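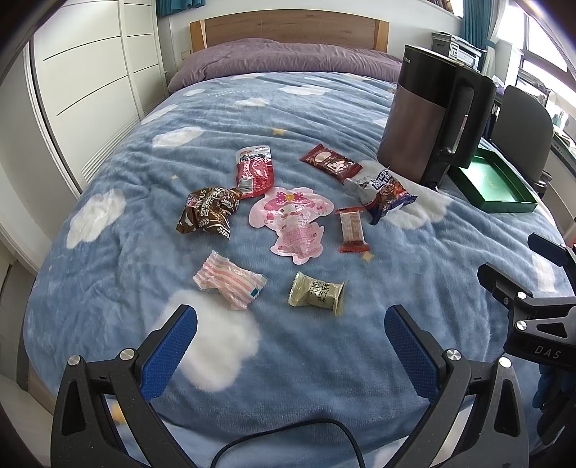 Reading time: 4 minutes

Hanane El Ouafi sorts snacks on a bed. She has a desk, but it is small and hard, and wrapped candy slides off it. A fleece blanket holds a wrapper where it is put down.

El Ouafi compiles the sample sheets for Hapeta, a small catalog of single-serve snack packaging that she runs with Tomás Seixas. The catalog now lists 3,000 wrappers, most of them from mixed bags sold by weight. We spoke on 12 November 2020, and the talk stayed almost entirely on procedure.

"A mixed bag is a poor record," she said. "You get the contents in whatever order they fall out. The first job is to lay everything face up with space between the pieces, so that you can read the print without touching it."

She does not arrange the pieces in rows at this stage. Rows, in her experience, lead people to group by size, and size says little about the product. She groups by closure. A twist wrap goes with other twist wraps, a flat sealed packet with other flat packets. Die-cut packs, where the outline of the package follows the artwork, are set apart from both.

"The die-cut ones take the most time," she said. "A rabbit with a bow has ears, and the ears have a seal line that goes around them. You have to decide where the package ends and where the trim begins. We measure to the outside of the trim. Tomás would measure to the seal. We have had that discussion for 7 years."

Seixas, who joined the call for part of the interview, confirmed this. He handles the second pass, in which each piece is weighed, opened and flattened. He prefers clear film to printed film. "With a wafer in clear wrap you can check the layers before you open it," he said. "With a printed bar you have the picture on the front, and the picture is generous."

Language is recorded separately from origin. Chinese print on a wrapper gets the entry "Chinese" in the language field and nothing in the country field until an address has been read from the back. The same rule applies to Cyrillic. El Ouafi described it as the most frequently broken rule among people who send in material. 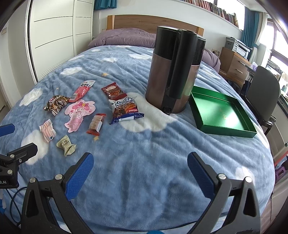 Assorted snacks laid out on the fleece blanket.

On the choice of surface she was brief. The blanket is light blue, with white clouds and yellow stars. A plain one would be better for reading pale wrappers, she said, and she has not bought one. A beige or pale green twist candy still shows up well enough. White print on a pink packet is harder in window light, and she may draw the curtain a little before reading it.

The bed is cleared down to the blanket on the working side, and the kettle gets moved to the shelf before any packet is opened. Steam softens the glue on paper labels. "I have lost labels that way," she said. "I make the tea first now — or I forget it."

A session covers up to 26 pieces. Past that number she finds that the notes become shorter and the errors increase. Small sets are entered the same day, and each piece receives a paper tag only after the grouping is final.

Teresa Rebelo, who trades duplicates with the pair, had asked whether torn packets should be thrown out. El Ouafi keeps them. The tear is noted by position: top, side or seam. A packet torn across the top can still be measured for width, and the barcode is often intact.

The contents are eaten, with one exception. Hard candy older than the previous June is discarded. Seixas asked that the wafers be recorded as his.

The next set is waiting in its bag, unopened. It came from a market stall and contains, by the seller's count, about 65 pieces. El Ouafi plans to split it over three sessions, starting with the twist wraps.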